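The Basach Large Ottoman in Gray
By Sastby Home

Room for your feet, a tray, a sleepy kid, or the whole laundry pile

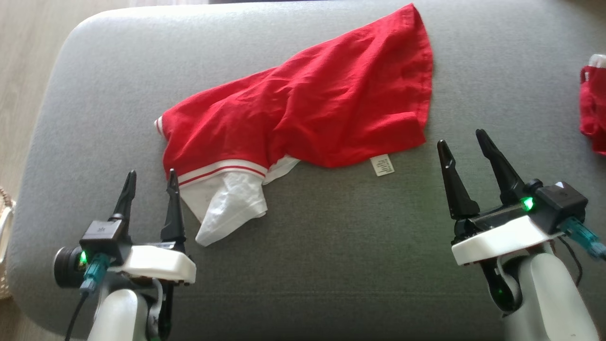 We started making the Basach because we were tired of ottomans that looked lovely in a showroom and then turned out to be too small for anything but one pair of feet. Ours is big. It is meant to sit in the middle of a family room and be used all day long, by everybody, for whatever happens to be going on (and if your house is anything like ours, a good deal of what goes on is folding clothes). A wide, flat, padded top at about knee height is one of the nicest places to fold that we know of. You can sit on the sofa, spread a shirt out flat, smooth the sleeves in, and set it on the pile without getting up once. Red shows up beautifully against the gray, by the way, and so does white, so you won't lose a sock on it the way you might on a busy print.

About the fabric

The cover is a gray upholstery cloth with a fine woven texture. We went through a great many samples before settling on this one, and what won us over was the way it looks plain from across the room but has a bit of life to it up close. It comes from the Rungrueang mill, and we've used their cloth on our bench cushions for years. It is soft enough for bare legs in summer and has just enough grip that a stack of T-shirts stays where you put it. Gray was the color our customers asked for most, and it goes with pale wood floors, dark wood floors, rugs, and most of the sofas people already own.

The corners are rounded all the way down. That was a request from parents, and we were happy to do it, but we've come to like it for its own sake. It makes a large piece feel softer in the room, and you can squeeze past it with a basket on your hip and not catch your leg!

What's inside

The frame is kiln-dried hardwood with corner blocks, glued and screwed. Over that goes a layer of dense foam and then a softer layer on top, so the seat has a little give when you first sit down and then holds you up. It will comfortably hold two grown-ups side by side. We don't suggest standing on it, though we know perfectly well that somebody's six-year-old will.

There is no storage compartment. We get asked about this a lot, and we did try one, but the lid made a seam across the top and the seam was always exactly where you wanted to set your coffee. If you'd like somewhere to stash blankets or clean clothes waiting to be put away, a woven basket beside it does the job very nicely and is easier to carry upstairs.

Caring for it

Vacuum the top every so often with the soft brush. For spills, blot with a clean white cloth and cool water, working from the outside of the spot toward the middle, and let it air dry. Please don't put damp laundry on it, especially new red things or dark jeans that haven't been washed a few times yet. Color can travel from wet cloth to upholstery, and it is a real nuisance to get out. Dry clothes are fine, of course, in any amount.

The cover is fixed and can't be taken off for washing. If you have pets or very small children, you may want to add the Nilov throw, a washable cotton cover made to lie flat across the top with a generous drop on each side. It goes through the washer on warm and comes out looking just as it did.

Good to know before you order

Weight limit: 200 pounds per seated person, two people at a time
Assembly: four feet to screw on by hand, no tools needed
Cover: woven upholstery fabric, gray, not removable
Delivery: usually within 14 days, carried into the room of your choice
Returns: 6 weeks from delivery, in clean condition
Frame warranty: five years

We've sent out almost 2,000 of these now, and the letters we get are mostly about the ordinary stuff: homework done on the floor with the ottoman for a desk, movie nights with too many feet, a dog who has claimed one corner. If you'd like to see the fabric in your own light before you decide, ask us for a swatch and we'll mail one at no charge. The next batch of frames is due at the workshop in October, and orders placed before then will be filled from the stock we have on hand.

Page updated August 24, 2020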